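Barkalham open day: an afternoon among the bags

I have wanted to get inside the Barkalham packing school for years, ever since my sister did a short course there and came home able to put a week's shopping into two carriers without bruising a single plum. They open up to visitors every October, doors at half past ten, and this time I booked early enough. I took the slow train, walked up from the station with a sandwich in my pocket and was at the gate before the sign went out.

It's a bigger place than I'd pictured. The old part was a seed warehouse, long and low, with brick piers down the middle, and the newer part at the back is a plain shed with good windows. You get a paper wristband, a map photocopied a bit crooked, and then you're more or less left to wander. I like that in an open day. There were guided walks on the hour if you wanted one, and I joined the eleven o'clock, mostly to get my bearings.

Our guide was Feng-yi Mak, who teaches the grocery and small goods course. She has a very quick way of talking and a very slow way of packing, and I could have watched her all day! She started us off in the paper room, where the walls are lined with bags on pegs, flat ones and block-bottomed ones and the waxed sort that bakers used to have. There are 727 in the collection, all numbered, and the ledger that goes with them sits open on a lectern. I spent far too long turning the pages. Somebody in the early days wrote little verdicts next to each entry — "tears at the fold", "good for onions", "too proud of itself" — and later hands have gone on doing the same.

I asked whether they still add to it. Yes, she said, whenever somebody sends one in. The latest was a twisted-handle bag from a shoe shop in Stender, and its verdict was "stands up by itself, which is half the battle".

From there we went through to the string and knots corner, which I'll pass over quickly, partly as I'm hopeless with string and partly as there was a school party round the table three deep. They were having a wonderful time. One boy had parcelled up his own shoe.

The bit I'd come for was the main packing hall, and it was every bit as good as my sister had told me. Trestles run the whole length of it, each one set up with a different job. At the first you had a crate of tins and jars and a canvas bag, and you simply had a go, and then one of the tutors came along and unpacked it with you and talked about what had ended up where. Mine was heavy on the left. I'd put both jars on the same side without thinking, and she tipped the bag gently by its handles so I could feel it swing. I've carried shopping for forty-odd years and never noticed I do that.

At the second trestle it was glasses and tissue paper. The trick there, if it is a trick, is to roll from the corner of the sheet and tuck the ends into the bowl as you go. You then stand the glasses upright in the box, never on their sides. I wrapped six and was slow, slow, slow. The man next to me had worked in a china shop and did his six while I was still looking for the corner of my second sheet.

The third was eggs. I will draw a veil over the eggs.

We stopped for lunch at that point. There's a canteen in the old weighing room that does soup and a very decent cheese scone, and you can sit outside if you don't mind the wind coming off the yard. I got talking to a couple from Kuo House, the big care home on the hill, who pack the teatime trays and wanted ideas for picnic days. They'd filled half a notebook by then. We compared maps and found that mine was missing a whole building, so I'm very glad I sat down with them or I'd have gone home without seeing the back shed at all.

The back shed is given over to what they call soft and see-through: thin plastic bags, nets, film, anything that has no shape until you put something in it. The school is quite firm that most of us use too much of the stuff, and there's a rack by the door of bags that have been rinsed, dried and used again, one of them 41 times according to the tally inked on its corner. It's gone soft as a handkerchief. But they teach it all the same, as people have these bags at home and may as well pack them properly.

I had never thought of a thin bag as something you could be good at. With a box, the box does the work. With film, the things inside decide everything, and the order you put them in is the only say you get. The school's rule is widest and steadiest at the bottom, softest on top, and nothing at all with a point. You lower things in with a hand underneath the bag, so that it settles on the table before you let go of it. Then you gather the neck loosely and lift it an inch or two to see how it wants to hang, and if it lurches you put it down and start again. We all tried this with oddments out of a basket. I had a sponge, a ball of wool and a tin of shoe polish, and it took me three goes to work out that the polish needed to lie flat.

The tables in there have been dressed up to look like somebody's kitchen, with cheerful cloths, and I thought that was a lovely touch. You pack differently on a tablecloth. You're more careful of the edges, and the whole thing feels like getting ready for an outing. I went back to one table twice, the one with the yellow and white gingham, where a clear bag had something blue at the bottom and something soft and peachy-orange above it, the film all bunched up at the neck and one long handle loop falling to the side. You could see the blue thing pushing out the bottom of the bag where it met the cloth. 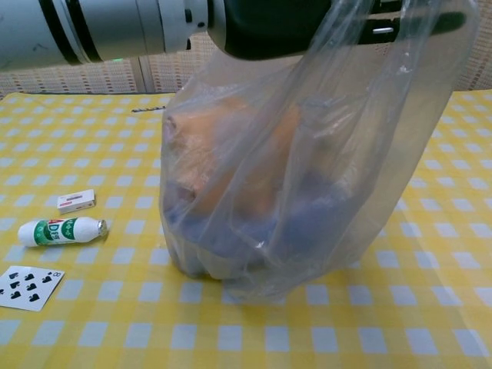 Prornia, reading my notes afterwards, wrote back that she'd been taught the opposite at the market: soft things at the bottom as a cushion, hard things on top, and a second bag if it looked doubtful. She still does it that way with bread rolls under a melon, she says, and nobody has complained about the rolls. I put this to the tutor by email and got a very nice reply, which said that a cushion is fine for a journey of two minutes and that she'd like to see the rolls after a bus ride. I'm staying out of it, though I did try both ways at home with a cauliflower and a bag of tomatoes and I know which supper I'd have preferred.

There was one more table I'd recommend to anyone going next year, and that's the small-things table, close to the window. The job is to pack little boxes and packets so that you can find them again. It sounds dull and it's completely absorbing. You're given a handful of bits, plasters and buttons and matches and so on, and a pouch to put them in, and then the tutor calls one out and you have to lay your hand on it without looking. My first attempt was dreadful. After ten minutes I could get the matches every time, purely by putting them in on their long edge against the seam. I've since done my handbag the same way, and my bedside drawer, and I have designs on the car.

I finished up in the shop, where I bought a string bag and a postcard of the ledger. They'd had 1,708 visitors by mid-afternoon over the whole run of open days, chalked up on a board beside the till, and the girl serving rubbed out the last figure and changed it as the next lot came through the gate. She let me have a cup of tea while I waited for the rain to go off.

A few practical notes, for anyone tempted. It's a ten-minute walk from the station, uphill on the way there. The 107 bus stops right outside if you'd sooner ride. Entry is free, but the hands-on tables get busy after lunch, so do the main hall first and leave the paper room for later, when it's quiet and you can have the ledger to yourself. Wear something with sleeves you can push up. The back shed isn't on every copy of the map: go out past the canteen, across the yard, and it's the green door on the right.

My sister wants to come with me next October. She says she'll only watch, but she's already asked whether they still do the eggs.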